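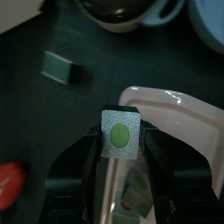
FOR IMMEDIATE RELEASE

Brevetti Singers to give first performance of Harbour Steps, a new work for voices, handbells and incoming tide

Vonemdale — When the tide comes up the old stone steps at Vonemdale this April, it will find a choir waiting for it. The Brevetti Singers are delighted to announce the first performance of Harbour Steps, an outdoor piece by the composer Jocelyn Cruzado, written for four groups of singers, eight handbell ringers and whatever the sea decides to do on the evening.

The performance begins at 6.30pm, with the lowest group of singers standing on the bottom steps and the others spread along the quay wall behind them. As the water rises, the singers move up a step at a time, and the music moves with them. Each group has its own set of melodies, and the moment for passing from one to the next is given by the water reaching a particular step. A calm evening will make for a slow and spacious performance; a brisk wind behind the tide will hurry everybody along, and the composer has said she would be very happy with either.

Jocelyn Cruzado grew up within earshot of the harbour and has been carrying the idea about with her for a long while. "My grandmother used to send me down to see which step the water had got to before she would let us go out in the boat," she says. "I would sing on the way down and sing on the way back, and I suppose I have been trying to write down that walk ever since. The bells came later, when I heard a halyard tapping against a mast one night and could not get to sleep for listening to it."

The words are drawn from the names of boats, past and present, that have been kept at Vonemdale, together with a few lines of Cruzado's own. Many of the names were sent in by local families after a request in the parish newsletter, and the choir would like to say a very big thank you to everyone who went up into the loft and looked out an old photograph or a mooring receipt. We had far more than could be fitted in, and those that are not sung will be printed in the programme.
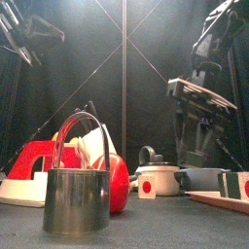

Vol. 8, No. 4

Rehearsals have been under way all winter in the Tagle Hall, where the singers have been practising on a staircase marked with chalk while one of the altos calls out the tide. They move to the harbour itself for the last few evenings, and anyone passing is welcome to stop and listen (though please keep the slipway clear, as the boats will be coming and going as usual).

The project has been made possible by a grant of £3000 from the Hostex Fund for New Music, with a further £2000 raised by the choir through its autumn concert and a very jolly cake sale. The grant has paid for the commission and for the hire of the handbells, and the money raised here at home will go towards lighting, stewards and hot drinks for the singers, who will certainly need them.

Admission is free and there is no need to book. The quay has room for up to 2000 people, and a level viewing area near the harbour office will be kept for wheelchair users and anyone who would like to sit down. The piece lasts for as long as the tide takes to climb the steps — a little over an hour, by the tide tables — and listeners are invited to wander along the wall and hear it from different places. Please wrap up warmly and wear shoes with a decent grip. Dogs are welcome on a lead.

If the weather is too rough for the singers to stand safely on the steps, the performance will move to the following evening, at a later hour to suit the tide. A notice will be put up at the harbour office and on the door of the Tagle Hall by noon.

Interviews with the composer, and invitations to the final rehearsals, can be arranged through the Brevetti Singers' press desk at the Tagle Hall, Vonemdale.

ENDS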